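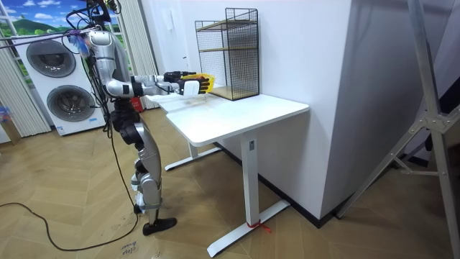 At the white desk, Ranmont building.

Dear Precious Radebe,

Warm greetings from all of us at the Makhubela Reading Fund, and thank you for your patience while I gathered the numbers for this report. Since August we have lent out 3,652 books to families in Ranmont, and 107 children have joined the Saturday story hour, which still makes me smile every time I write it down! The Zeren branch opened later than we hoped – the shelving took forever – but it already has 292 members. We have spent the grant as planned, apart from $400 set aside for large-print titles, which our older readers keep asking for. I would dearly love to talk those over with you in the new year.

Refilwe Masilela
26th December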